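Test kitchen notebook - February 7, 2025

Flatbread for the Panyasiri demo, second round
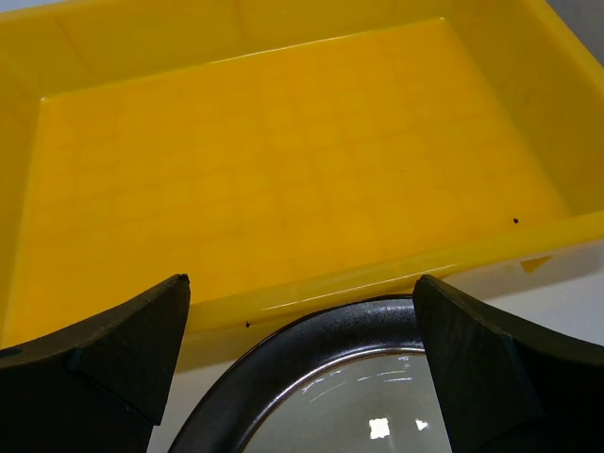 Yellow tray, bench side.

Picked up from the October notes. The demo slot is short and the dough has to behave under studio lights, so I am after a recipe that can sit out for a while and still roll thin. The version in the October notes tore when stretched and tasted mostly of yogurt.

Changes from last time: less yogurt, a bit more water, and the oil goes in after the first rest. Flour is the Harent white again. I had a bag of the Arnico wholemeal open and used it for a quarter of batch B.

Batch A, all white. Mixed by hand, rested covered, oil folded in, rested again. Divided at 74 g a piece, which gave 14 pieces and a scrap I threw on the pan to test the heat. Rolled easily. Blistered well on the first side, slower on the second. Soft when folded, even after it had gone cold.

Batch B, with wholemeal. Same method. Needed another spoonful of water to come together. Rolled fine but shrank back, so each one got a second pass with the pin. Better flavor than A. Went stiff sooner.

Batch C was meant to be the sit-out test. Same as A, left on the counter for 106 minutes after dividing, with a damp cloth over it. The cloth stuck to three of the pieces. The others rolled thinner than anything in A, almost too thin to lift. Next time oil the tops and use a lid.

Pan notes: the Grokora griddle has a cold corner at the back left. Turned each bread a quarter turn halfway through and that mostly fixed it. Surface read 197 C when the good blisters came, and anything cooler gave a pale, leathery bread. The demo kitchen has a glass-top stove and I don't know how the griddle will do on it. Someone should check before we commit. If it won't work, a cast iron skillet is fine, but then the pieces have to be smaller, about two thirds the size.

Topping: tried the garlic butter with and without cilantro. With is better. Brush it on straight off the heat or it sits on top and goes greasy. The chili version was too salty. I salted the butter and forgot the paste was already salted.

For the demo itself I would do A, with one finished stack made ahead and one ball ready to roll. Talking and rolling at the same time is hard. I timed myself saying the steps out loud and kept stopping the pin whenever I had to explain something. Cut the bit about flour types. Start with the dough already divided.

To do:
Repeat C with oil and a lid
Half the wholemeal in B, see if it stays soft
Write the recipe card in cups as well as grams
Order more Harent flour, one bag left
Ask Panyasiri about the stove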